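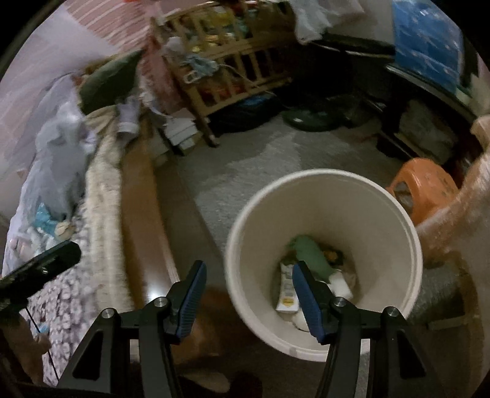 Favel Hand-Held Gripper: Frequently Asked Questions

Updated January 6, 2021

What is the Favel?

The Favel is a two-jaw gripper carried and operated by a person. A camera on the tool records each task from the gripper's point of view. The recordings are used to train robot arms fitted with the matching Favel end effector. The kit is sold by Jinov and assembled at our Mundham shop.

What do the blue pads do?

They are the contact surfaces. Each jaw carries one ridged pad on its inner side, and the two pads face each other across the opening. The ridges help hold soft items such as tissue, wrappers and light cloth. Pads are a wear part and can be ordered separately.

Can it pick items out of a deep container?

Yes, if the container is wide enough for the jaws to open inside it. Household trash bins are a common task. Bring the jaws in over the rim, lower them, then close. With bins that narrow toward the bottom, approach at a slant so that the outer arms clear the wall.

Do I need to clear the room before recording?

No. Beds, racks, stools and items on the floor can stay where they are. Models trained only on bare tables tend to do poorly in homes, and we recommend a mix of tidy and cluttered rooms. Remove anything that shows private information.

Does glare affect the recording?

A bright reflection on glossy wood or plastic is usually harmless if it stays small. Position tracking can drift if a reflection covers a large part of the view. Close a curtain or change your standing position.

Is it a problem if my hand or foot shows up?

No. Parts of the operator often enter the wide view. The Girard software has an optional mask for skin areas, off by default. Keep fingers out of the space between the pads.

How long can a session be?

The internal storage holds 452 clips at the default length. When it is full, the tool stops recording and the status light turns red. Transfer the clips with Girard before starting again. Clips are not deleted from the tool until the transfer has been checked.

How often does it need service?

Check the pivot screws every 50 hours of use. There are two on each side. They should be snug, and the jaws should still move freely by hand. Replace the pads after 2000 closures, or earlier if the ridges are worn flat.

Which robot arms are supported?

Girard exports a generic pose and jaw-width file. A list of tested arms is on the downloads page. The list was last extended in August.

What is the warranty?

2 years on the linkages and electronics. Pads and cables are not covered.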